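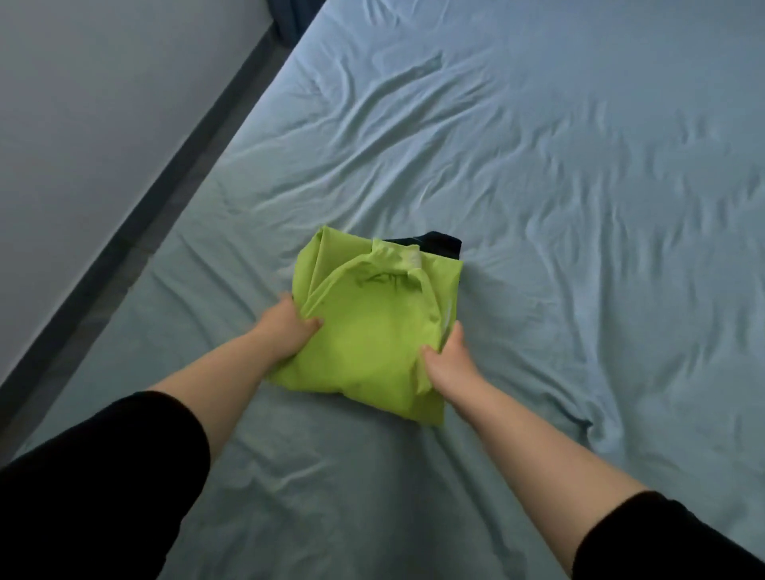

Looking After Your Sheets (and Getting a Better Bed Out of Them)

I've been meaning to put all my bed linen notes in one spot for ages. They've been living on the backs of envelopes and inside the door of the hall cupboard, and every time one of the kids moves into a share house I get a phone call about pilling or yellow pillowcases or how on earth you fold the stretchy one. So make yourself a cuppa, because I do go on a bit once I get started on laundry.

Before the first sleep

New sheets want a wash before they go on the bed. They come with a finish on them that makes them look lovely and crisp in the packet and feel a bit like a tablecloth against your skin. I do a warm wash with half the usual detergent, then a second rinse. Cotton will shrink a little in that first wash and a little more over the next few, so when you're buying fitted sheets, allow for it. If your mattress is a deep one, or you've got a topper and a protector on there as well, measure the whole stack with a tape from the bottom seam to the top and buy to that number. We have 40 cm of mattress and topper in our room, and I spent a whole winter wrestling with a sheet made for something much thinner, popping off at the corner by my feet every single night. I'm still cross about it.

Washing

Once a week is my habit in summer, and I'll stretch it to a fortnight in the cooler months if nobody's been sick and the dog's been kept off. Wash sheets on their own if you possibly can. Towels are the worst company for them: they're heavy, they shed lint, and they rub away at the surface until you get those horrid little balls down the middle of the bed. Anything with a zip or a hook goes in another load too.

Don't stuff the drum. A queen set is plenty for a medium machine, and if you have to push the last pillowcase in with your elbow then it's too full. Sheets need room to tumble about or they twist into a rope, and you end up with a ball of fitted sheet holding everything else hostage in the middle, still half dry and still dirty.

Go easy on the detergent, too. I used to be terribly heavy-handed with it, thinking more suds meant cleaner sheets, until my neighbour Rehema Massawe had me run a load of "clean" sheets through with plain warm water. You should have seen the foam! All that soap had been sitting in the cotton making it stiff and a bit grey. These days I use a level scoop and I've given up fabric softener altogether on the bedding. It coats the fibres, and the sheets don't breathe as well on a hot night.

Getting stains out

Treat the stain before the wash, and check it's gone before anything goes near the dryer. Heat will set just about anything. My own list, for what it's worth:

Blood: cold water and patience. Soak it, rub in a little plain soap, rinse from the back, and do it again if you need to. Never hot water.

Tea and coffee: rinse straight away with cool water, then a dab of washing-up liquid worked in with your fingers. An old stain might want an overnight soak in oxygen bleach.

Sunscreen and face cream: dishwashing liquid again, left on for a quarter of an hour before the wash. Keep chlorine bleach well away from sunscreen marks, as some of them turn a rusty orange and then you've got a second problem.

Sweat: the yellowing on pillowcases is mostly body oil, and it builds up slowly. I soak ours in the laundry tub with oxygen bleach and the warmest water the label allows, usually overnight, and wash as normal in the morning. Check that the product suits your colours first. I do mine with a test on the inside of the hem.

Drying

If you've got a clothesline, use it. I know it's not always practical (we went through a very wet September when every chair in the house had something draped over it), but there's nothing like line-dried cotton. Fold the flat sheet in half, hem to hem, and peg both hems together along the line so it hangs like a big bag and fills with wind. Give it a good hard snap before you peg it. You'll get half your creases out with that one flick, and it does wonders for a bad mood as well.

Coloured sheets should go out inside out or in the shade, otherwise the sun will fade them in stripes along the fold. Whites can have all the sun you like.

In the dryer, use medium heat and stop the machine halfway. Take everything out, untangle it, shake it and put it back in. It's a nuisance but it saves you twenty minutes of drying time in the end, and you won't pull out a damp lump at the finish. Get the sheets out while there's the faintest hint of coolness left in them and put them straight on the bed. The stretch of the elastic will pull them smooth while they finish off.

Creases

Some people iron their sheets and I take my hat off to them. My mother did the top 14 inches of the flat sheet, the part that turns down over the blanket, plus the pillowcases, and left the rest to fend for itself. I think that's a very sensible arrangement. If you want a smoother bed without getting the board out, fill a spray bottle with water, mist the sheet lightly once it's on the mattress, and sweep it flat with your palms from the centre to the edges. Leave the covers turned back for an hour so it can dry.

Linen will crumple whatever you do. Best to decide you like it.

Folding the fitted one

Right, here we go. Hold the sheet inside out, long side running across you, with a hand tucked up inside each of the two top corners. Bring your right hand over to your left and flip the right corner over the left, so one sits snugly inside the other. Run your free hand down the edge to find the next corner and tuck that over the first two, then do the last one the same way. You'll have all the corners stacked on one hand. Lay it down on a flat surface (the bed is the obvious place), fold the elastic edges in so you've got a rough rectangle, then fold that in thirds and in thirds again.

It took me a good few goes. If you lose a corner partway through, just start again, and if you lose your temper, roll the thing up and put it at the bottom of the pile. It'll be on the bed again next week.

Storing

Keep each set together inside one of its own pillowcases. It's the best trick I know, and I got it from Ningsih Hidayat when we were cleaning out her mum's linen press. You grab one bundle and you've got the lot, with no hunting for the other pillowcase at ten at night. Write the bed size on a bit of cotton tape and stitch it to the corner of the fitted sheet while you're at it. A dab of laundry marker on the care label does nearly as well.

Make sure everything is bone dry before it goes in the cupboard. Leave a bit of space around the piles for the air to move, and put the freshly washed set at the bottom so they all get a turn. I don't use plastic tubs for cotton, as it can go musty in there. A lavender sachet is nice if you remember to refresh it.

When they've had it

Hold the middle of the sheet up to a window. If you can see the fence through it, it hasn't long to go. Mine last a good 8 years if I rotate three sets, though the elastic often gives up first, and you can replace that yourself in an evening: unpick a little gap in the casing, pin the new elastic to the end of the old one and pull it through.

Past that, worn cotton makes the softest dusters you'll ever own. Cut off the good outside edges for cot sheets or pillow protectors, keep a big piece for covering the tomatoes on a frosty night, and tear the remainder into squares for the rag bag. Old flannelette is especially good on windows, once it's been washed enough times to stop shedding fluff.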